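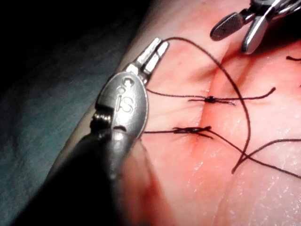 Darko asked whether the new rules would finally let a pike block turn in place without losing its formation bonus, and Brokinura has confirmed that they will. The question reached the publisher during open testing and led to a rewrite of the movement section in Gerier, its set of ancient and medieval rules for miniature armies.

Brokinura, Edthorpe, 2020-03-20 – The second edition of Gerier goes on sale today in print and as a download. The rulebook runs to 396 pages, including army lists, terrain tables and 20 scenarios. The first edition had 33 army lists; all of them have been revised, and point values have been recalculated where test results showed an imbalance.

Principal changes are as follows. Units now pivot on their center, at a cost of one movement segment. Missile fire is resolved before the charge declaration. Morale is tested once per turn at the brigade level, using two ten-sided dice in place of the former card draw. Base sizes are unchanged, and existing armies in 15mm and 28mm can be fielded without rebasing.

Open testing closed in early March. Brokinura received 1519 completed game reports, most of them for matched games on a six-by-four-foot table. Reports were sorted by army pairing and by the turn on which the game ended. Median game length fell from nine turns to seven.

Owners of the first edition may download the new quick reference sheets and the list of changed point values free of charge. The earlier lists will remain available – without further corrections – until the end of the year. A supplement covering sieges is in preparation, and no release date has been set.

Retail and distribution inquiries should be sent to the Brokinura trade desk in Edthorpe.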